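Pekuro workshop notes
08/07/2025

Long thread coming, so get yourself something to drink. Several of you asked after the last one how a processor swap goes on an older desktop tower, and I kept typing half an answer and deleting it. Let me try to do it properly, with all the fussy little parts left in.

The computer in question is a big black tower, the kind that used to sit under a desk at an engineering office and heat your ankles all winter. It's going to my sister's print room in Grutomness, where it will spend its second life opening enormous poster files and complaining a little less than the machine she has now.

She wanted to buy new, and I talked her out of it. There's so much good steel in these old cases, and the power supply is a proper one, and there are drive bays for days. What it needed was a faster chip and a good cleaning. (The cleaning took longer than the chip, as it always does.)

First thing, and please don't skip it: look up which processors the board will take before you spend a dime. The same socket can accept one chip and flatly refuse another that fits it perfectly, all down to the firmware. I keep a notebook called Kunus – named for a cat, long story – and the page for this tower was the first thing I opened.

Update the firmware while the OLD chip is still in there. I have done it in the wrong order once in my life and had to borrow a processor from a very patient neighbor just to get the thing to start up again.

Then power off, unplug it from the wall, press the power button once to drain whatever is left, and lay the tower down on its side with the open side up. Gravity is a wonderful assistant when it's pulling in the right direction. I've seen people do all this with the case standing upright and I admire their nerves.

Now the chip itself. Give it somewhere to sit that isn't the bench top. Something with raised edges that holds it square and face up, so the metal lid is on top and the contacts underneath aren't rubbing on anything. I used to use the lid of a mint tin, and it did fine for years, but a seat with a proper border is so much nicer.

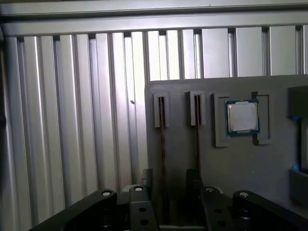
And hold it by the edges, always. Two fingers, opposite sides, the way you'd pick up a photograph you cared about. The oils on your skin aren't going to hurt the metal lid, but they don't do the contacts underneath any favors, and once you start worrying about a fingerprint down there you will not stop.

If you do get something on the lid, a lint-free cloth and a tiny bit of isopropyl alcohol will take care of it. Coffee filters work too! I learned that from a woman at the Yakubu repair nights and have been passing it along ever since as though I'd thought of it myself.

Next, the cooler. Warm it up before you try to pull it off. Run the computer for a few minutes (before you unplug it, obviously, so I should have put this post further up, sorry), and the old paste softens and lets go. Cold paste on an old machine can grip like caramel.

Loosen the cooler screws a little at a time, going corner to opposite corner. When they're all free, give the whole thing a gentle twist before lifting. If it doesn't want to twist, wait, breathe, twist again. No prying with a screwdriver, I beg you.

With the cooler out of the way you get to see the socket, and I always find that a lovely moment – the big metal lump is gone and suddenly the board has a middle. Lever out and up, frame up, old chip out, and then just stop and look at it for a minute under good light.

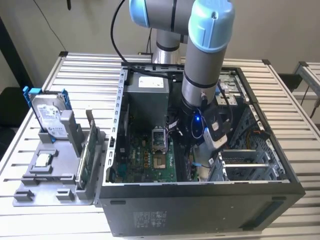

Fiifi Abugri asks whether it's safe to leave a socket sitting open like that while you go hunting for the thermal paste, and says the plastic cover that came with the board got thrown out years ago.

Fiifi, bless you, we have all thrown out that cover. For a few minutes it's fine. What you want to avoid is leaning over it with a dangling sleeve, or setting a screw down on the edge of the case where it can roll in. If you're going to be gone over lunch, put the chip in and close the frame, or lay something clean and stiff across the case.

And if something small does fall in there, please don't go after it with your fingers. Tilt the whole case and let it slide out away from the socket. The contacts are springy and very, very fine, and once one is bent you're in for an evening with a magnifier and a sewing needle. I've had that evening. I'd rather have had dinner.

Okay, where was I. Seating the chip.

There's a little triangle in one corner of the chip and a matching mark by the socket. There are also notches along the edges on most of them. Line up the triangle, check the notches, then lower it straight down and let go. It should simply be home. No sliding, no wiggling, and no pushing.

Test it by just looking across the top. If one corner rides higher than the others, lift it out and start over. You haven't ruined anything by starting over, and it costs you ten seconds.

When the frame comes down and you press the lever, there's going to be resistance, and it may creak. My nephew let go of it the first time and went white as a sheet. That creak is normal on this kind of socket. If the chip is sitting level and the frame is over it the way it should be, keep going, firmly and evenly, until the lever tucks under its hook.

About space: these cases look roomy until you try to get anything bigger than a spoon down beside the board. A full-size graphics card takes up a surprising amount of it, and the memory latches always seem to be exactly where your knuckles want to go.
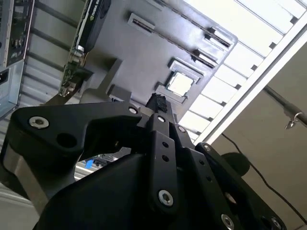 I'm of two minds about taking the graphics card out before you start. It gives you so much more elbow room. But on an older board, the little release tab at the end of the slot can get brittle, and I've snapped one, so these days if I can reach the socket comfortably I leave the card right where it is and work around it.

The one in this tower is an NVIDIA card and it's staying. My sister doesn't need anything fancier for posters, and I'm a believer in leaving alone whatever is doing its job.

Paste! I know you all have opinions. A dot in the middle the size of a small pea, cooler straight down, screws snugged up corner to corner again. I've tried the cross and the line and the one where you spread it with an old library card, and I couldn't tell you the difference on a machine like this one.

Please don't forget the fan plug. I say this with love, as somebody who has closed up a case, put every screw back, carried the thing across the room, set it up and been greeted by a fan error.

Before you close up, take one slow look over the wires. The front panel ones on these towers run a fair distance, and it's easy to leave one lying where the cooler fan can nibble on it. Tuck them along the edge of the case. Then put your hand on the power supply cables and make sure you didn't knock one loose while you were in there.

What does it all cost? I paid 60 dollars for the chip, used, and the paste was left over from another job. The new machine my sister had picked out was 900 before she'd added any memory. I'm not saying an old tower will match it. I am saying she'd spend the difference on paper.

First start-up can take its time, by the way. The board is meeting a new processor and having a little think. Mine have sat on a black screen for a couple of minutes before deciding to cooperate, so don't yank the plug the moment you get nervous. Go fold a towel.

If it still hasn't come up after a good long wait, my usual order is: memory out and back in, then the extra power plug near the processor (everybody forgets that one), then the chip itself. It's almost always the memory.
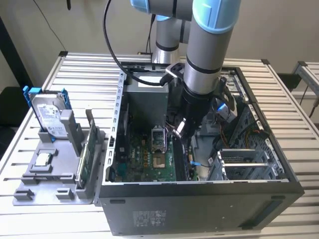
On its side with the socket frame up, ready for a processor.

For those asking about the table, slotted aluminum is wonderful for this kind of work, but small screws do love a groove. I keep a shallow tray next to the case and everything goes into it the second it leaves my hand.

I'm hoping to take the tower over to Grutomness in September, when the print room is quiet and she can stand to be without a computer for an afternoon. There's an archive of over 2,000 old poster files to move across, so I'll be bringing a book.

Someone wanted to know about dust in the drive cage. Soft paintbrush, the cheap kind, and a vacuum hose held nearby but not touching. I do the cage before I open the socket, never after.

And Fiifi, I had a dig around in the drawer and found two spare socket covers. One's yours if it fits your board. Send me the board model and I'll check it against the notebook tonight.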